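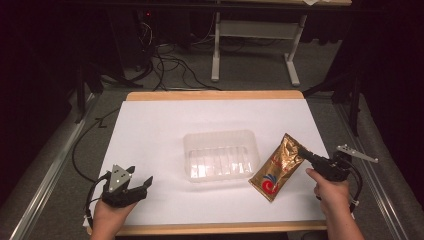 A clear tray and a gold foil pouch on white paper.

Filed under: Shipping Guides / LTL Basics

How to Measure and Weigh a Palletized Load Before You Book

Most reweigh charges on less-than-truckload freight come from numbers that were entered before the pallet was finished. The steps below apply to standard palletized cargo booked through the Lunik desk. Oversize and permit loads follow a separate procedure.

What you need

A tape measure, a floor scale or pallet jack scale, and the draft bill of lading. A straight board helps if the top of the load is uneven.

Step 1. Finish the pallet first

Apply stretch wrap, corner boards, straps and labels before taking any reading. Wrap the lower courses to the pallet deck so that the load and the pallet move as one unit. If a top cap will be used, it must be in place.

Step 2. Measure the outside limits

Record length, width and height at the widest and tallest points. Include the pallet itself and anything that sticks out past the deck. Round each figure up to the next full inch. For an uneven top, lay the board across the highest point and measure from the floor to the bottom edge of the board.

Do not average the height. A single carton on the top layer sets the height for the whole unit.

Step 3. Weigh the unit

Zero the scale with nothing on it, then weigh the complete unit. Do not subtract the pallet. If the readings change between attempts, check that the load is centered and that the forks are not touching the scale.

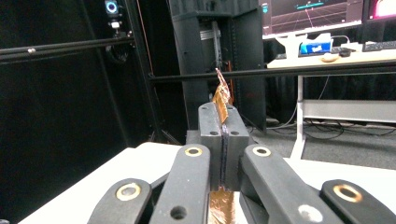
Copper-colored foil pinched between two gripper fingers.

Step 4. Work out the density

Multiply length by width by height in inches, then divide by 1,728 to get cubic feet. Divide the weight in pounds by that result.

Sample unit: 48 x 40 x 52 inches, 1,564 pounds.

48 x 40 x 52 = 99,840 cubic inches
99,840 / 1,728 = 57.78 cubic feet
1,564 / 57.78 = 27.07 pounds per cubic foot

For more than one unit, add the weights and add the volumes before dividing. Adding a second pallet of the same size at 1,828 pounds brings the shipment to 3,392 pounds and 115.56 cubic feet, or 29.35 pounds per cubic foot.

Step 5. Enter the figures

The Lunik booking form has nine required fields. Dimensions are entered per handling unit – weight is entered per line. If two pallets have different heights, give each its own line. Copy the same figures to the bill of lading, and enter the item number for the commodity if it has one.

Freight routed through the Rumov terminal also needs the dock code. For Ninh, leave that field blank.

Step 6. Keep a record

Save the scale ticket under the shipment reference. If the carrier issues a correction, the ticket and the signed bill of lading should go in with the dispute. Disputes sent without a ticket are returned unopened.

If the load changes after booking, void the entry and start again from Step 1. Editing the weight alone leaves the old density on file.

3 comments | 9 shares

Related guides
Form 1137: Filing a Reweigh Dispute
Dock Hours at Rumov and Ninh
Liftgate Requests for Ploltalura Deliveries
Choosing Between Straps and Stretch Wrap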